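Datasets > Household Objects > Dutstead Small Storage > README

December
By Kolbrún Briem, with Crescencio Pacheco and Adebayo Tijani

# Dutstead Small Storage: jewelry box subset

Data card and usage notes, version 3

## Summary

Dutstead Small Storage covers the sorting, putting away and taking out of small personal items at a table. The jewelry box subset contains 156 recordings of people working with hinged, lined boxes: placing rings in rolls, hanging necklaces, filling pockets and compartments, and emptying them again. Each recording has a written log and a short item list.

The subset is released separately from the rest of Dutstead because its items are much smaller and its labels are finer. Users who need drawers, trays and sewing tins should take the main release. The file layout is the same in both, so the loaders are interchangeable.

## Contents

- `recordings/` — one folder per recording
- `logs/` — plain text step logs, one file per recording
- `items.csv` — item table, one row per item per recording
- `boxes.csv` — box table, one row per box
- `labels.md` — label definitions, longer than those given in this file
- `CHANGES.md` — differences between versions

Folder names have the form `site_box_run`. Site codes are `kes` for Kesden and `edt` for Edet. Run numbers start at 1 within each box and are not reused when a recording is withdrawn. Gaps in the numbering are expected.

## Sites and surfaces

Recordings were made at two sites. Kesden is a house with thick walls and deep window openings, and most of its recordings use a plank table pushed into a corner. Edet is a first-floor apartment with a laminated kitchen counter and a folding table.

Surface matters more than was expected at the planning stage. Worn planks have knots, scratches and joints between boards, and a stud earring placed on them can be hard to pick out from the grain. The same earring on the Edet counter is easy to find. The `surface` column in `boxes.csv` takes the values `plank`, `counter` and `folding`. Splits should be balanced on it if small-item detection is being measured.

Daylight is the main light source at Kesden. No attempt was made to hold it constant. Recordings made after 4 p.m. use a ceiling light and are marked `lamp` in the `light` column.

## Boxes

There are six boxes in the subset. All have a hinged lid and a fabric lining. They differ in the arrangement of the tray, the closure, and whether anything is fitted inside the lid. Two have a lift-out upper tray, and these are the only ones for which the labels `tray_out` and `tray_in` occur.

Lining color is recorded as gray, black or cream. The gray velvet box accounts for the largest share of the Kesden recordings. It was preferred by the people doing the sorting, who found that the lid stayed up on its own while they worked.

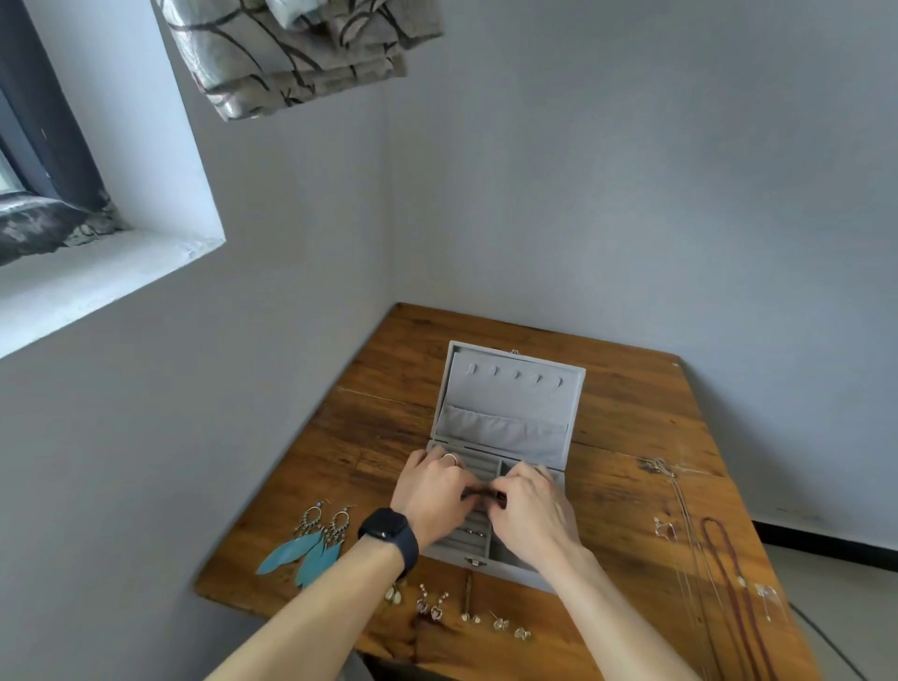
### Box type G (gray velvet, hooks in lid)

Type G is soft light gray velvet inside and out. Three storage areas are labeled.

**Lid.** A row of five small loops or hooks near the top, for necklaces, with a wide pocket underneath. The pocket has an elastic top edge. Chains hung from the row are expected to drop into the pocket, and a chain is labeled `hung` once its end is on a hook, regardless of where the rest of it lies. The logs use the word "hook" throughout.

**Ring rolls.** Padded rolls in parallel slots, on the left side of the tray when the box faces the user. The rolls have to be pressed or parted with the fingers before a ring will seat. This pressing is labeled `part` and is separate from `place`. Annotators who merged the two in version 1 have had their files redone.

**Open sections.** Larger compartments on the right side of the tray. Items laid in these are labeled `laid`, with no finer position given.

The closure is a small clasp on the front of the tray that meets a metal latch piece on the lid. Closing counts as complete only when the clasp has caught. A lid that is down with the clasp loose is labeled `lid_down`, and this label appears more often than `closed` in the Kesden logs.

## Items

Items are grouped by how they are stored, and the groups are as follows.

| Group | Typical items | Usual place |
|---|---|---|
| `band` | plain rings, rings with a stone | ring rolls |
| `stud` | post earrings, with or without backs | ring rolls or open sections |
| `drop` | hook earrings | open sections |
| `chain` | necklaces, fine bracelets | lid hooks |
| `rigid` | bangles, watches | open sections |
| `other` | brooches, cufflinks, loose parts | open sections or pocket |

Jewelry worn by the person doing the sorting is not an item. It has no row in `items.csv` even when it is in full view for the whole recording. Rings on the hands are a common source of false positives in ring detectors, and the column `worn_ring` in the recording header is set to 1 where one is present. If a person takes off a worn ring and puts it in the box, it becomes an item at the moment it leaves the finger.

Items held between the fingertips are often mostly hidden. Where the annotator could not tell the group, the value is `unknown` and it stays that way for that segment, including when the item can be identified later. A separate column, `group_final`, carries the later identification.

## Task types

1. **Put away.** Items start loose on the table and end in the box.
2. **Take out.** The reverse, ending with an open, empty box.
3. **Rearrange.** Items start and end in the box. The person was given a target layout on a card.
4. **Find one.** A named item is taken out and the rest are left in place.

Participants were not told which hand to use. Most used one hand to hold the rolls apart and the other to move the item, and the log records the hands separately as `L` and `R`. Where both hands work at the same slot, the log line carries both letters and a single time range.

Example lines from a put-away log:

```
00:41 L part roll
00:43 R place band roll
00:47 R pick chain table
00:52 LR untangle chain
01:10 R hung chain hook
```

## Annotation

Logs were written by Ibrahim Lawal and Garba Sani and checked by Crescencio Pacheco. The checker read each log against its recording from start to finish. Disagreements were settled in favor of the coarser label.

Start times are set at first contact with the item or the box. End times are set at release. For `untangle`, which has no clear release, the end is the last moment at which both hands are on the chain.

Annotation was done in Gralier. The export adds a trailing semicolon to each line of the raw files — the release files have had it stripped, but anyone working from the raw export should remove it before parsing.

## Known issues

- Fine chains on cream lining are under-labeled. Position within the pocket should not be relied on.
- Earring backs are logged only when handled on their own. A back that falls off during a `place` is usually missing from the log.
- The `roll` value does not say which roll. A numbered version was tried and dropped after the annotators could not agree on where one slot ended and the next began.
- Nearly all of the `find one` runs were made at Edet. Results for this task type say little about the plank table.
- Two recordings of a black box have the lid partly closed for most of the run. They are listed in `CHANGES.md` and excluded from the default split.

## Splits

The default split is by box, so that no box appears in both training and test. An alternative split by site is given in `splits/site.txt`. Splitting at random by recording is possible but gives scores that are too high, as the same items recur across runs of the same box.

## Privacy and handling

Recordings are limited to the table area and the hands. Engraved names or dates on items were treated as personal information, and recordings with a readable engraving were withdrawn. Users who find one that was missed should report the folder name and should not circulate the file.

## Changes in this version

- `part` separated from `place` in all logs
- `worn_ring` added to recording headers
- `lid_down` and `closed` made distinct
- Spelling of `bangle` corrected in `items.csv`

## Contact

Corrections to logs go to Adebayo Tijani. Give the folder name, the time and the proposed label, one per line. Questions about the box table or access to the Edet recordings go to Kolbrún Briem.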